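From: Enikő Csonka
To: mellwood-workshop list
Subject: Re: [mellwood-workshop] Bench 3, trays and wall

Dezső Kun wrote:
> Before I order anything for the back benches I need three answers.
> 1. Are we keeping the cardboard trays or going to the Zollberg
> plastic ones?
> 2. Can the outlets over bench 3 stay where they are?
> 3. Does the wall get repainted in March with the corridor, or not?
> I have 2,950 left on this line and would like to leave 200 of it
> for fixings.

In order.

1. Keep the cardboard. The plastic trays have a raised lip on the base, so the inside floor is smaller than the outside size in the catalog suggests, and the larger angle parts will not lie flat in them. Corrugated trays can be cut down with a knife, and a crushed one goes in the recycling. What I would change is the wall height. The deep trays from Trunoscombe have to be tipped to get at anything in the corners. A low wall on the back and sides is enough to stop a bracket from sliding out when the tray is moved along the bench.

Please do not mix part types in a tray unless they belong to the same assembly. Last month I sorted 11 trays by hand, and in most of them the left and right versions of the same bracket were in together. They differ only in the hole spacing and you need calipers to tell them apart.

2. The outlets can stay. They are gray square plates side by side on the wall above the tabletop, high enough that a tray pushed to the back does not touch them. My one request is that chargers get unplugged at the end of the day, as the bigger ones block the socket next to them. If you want a power strip as well, screw it under the front edge of the bench and run its lead down the leg.

3. Repaint, but only after the bench is moved forward. The green is marked along the middle, and there is a dark scuff just over the table line.
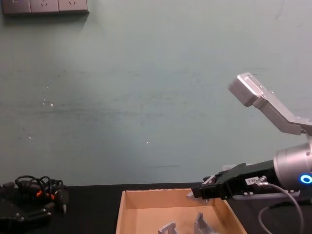 A batten along the back edge of the tabletop would stop new marks at that height. Zhuravel sell a rubber-faced one in the right length, or we can cut a strip from the offcuts under bench 1. Fix it to the table and leave the wall alone, otherwise it has to come off every time somebody paints. Wash the wall with sugar soap first, fill the small chips, and use the same eggshell as the corridor. Matte will not survive being wiped.

None of this should touch your 200. I can measure the back edge tomorrow after 4 p.m. if you send me the height you want for the batten.

Enikő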